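Cable Management on Shared Desks in an Open-Plan Office
Project report, Workplace Systems module
Valentin Gisler, Natalina Ruggiero, Yiran Shen
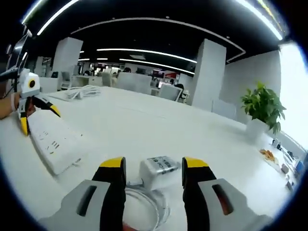 1. Background

Shared desks collect cables. A user arrives with a laptop, a charger and one or two small devices, plugs them in, and leaves some of the leads behind. The next user adds more. By the middle of a term the desk surface holds power strips, adapters and spare leads with no clear owner, and the usable work area shrinks.

The project was carried out on the second floor of the Wanthorpe building, an open-plan office with white desks and gray chairs. Our supervisor, Zamfira Preda, asked for a method that needs no drilling, no new furniture and no change to the building wiring. The work started in June.

2. Scope

The study covered 16 desks. Floor boxes, wall outlets and network cabinets were left out, as were cables fixed to monitors. Personal items such as plants, cups and snacks were treated as fixed objects and worked around. They were moved only when a cable ran beneath them.

3. Method

Each desk was handled in the same order.

3.1 Sorting. All loose cables were unplugged at both ends and laid on the desk surface. Power leads, data leads and unknown leads were kept apart. A lead was classed as unknown if neither connector matched a device on the desk.

3.2 Coiling. Every lead was coiled by hand in loops as wide as a palm. We compared two coiling methods: the plain wrap, in which every loop turns the same way, and the over-under wrap, in which alternate loops are reversed. The plain wrap is faster to learn but puts a twist in the cable, and the coil tends to spring open when it is set down. Leads shorter than 50 cm were folded once and tied.

3.3 Labeling. Each coil and each small device received a printed label. The first labels were cut from plain paper and taped on. These peeled at the corners and were replaced with Thaler adhesive strips.

3.4 Placement. The power strip was set along the rear of the desk with its sockets facing up. Devices in daily use stayed on the surface with their leads attached. All other coils went into a shallow tray, which Mortimer Villanueva built to our drawing in the department workshop.

4. Results

In total, 229 cables were sorted. Of these, 90 were unknown leads and were removed from the desks to a common box by the printer. The box is open to everyone on the floor.

The over-under wrap held its shape better on thin white cables, which are the most common type in the office. On thick power leads there was no useful difference, and we used the plain wrap for those.

White cables on a white desk were a problem we had not planned for. They are easy to miss when sorting, and two were found only when a keyboard was lifted. A colored tie at each end solved this — red was the easiest to see from a standing position.

The position of the power strip caused the most disagreement. Users who charge a phone during the day want the sockets within reach, and a strip at the rear is too far away once a monitor is in place. On five desks the strip was moved back toward the side at the user's request. We recorded this as a valid variant of the layout.

5. Limits

Desks were checked once after setup, at 4 p.m. on the final day of the project. We have no data on how long the arrangement lasts. The tray was made in a single size and does not fit behind the wider monitors. No desk with more than one power strip was included.

6. Recommendations

Colored ties should be stocked next to the printer, together with blank labels. The tray drawing should be revised to a narrower form before more are made. A second check after one full term is needed, using the same record sheet. Shen has stored the sheet and the drawing in the Jernari project folder, where the next group can edit them.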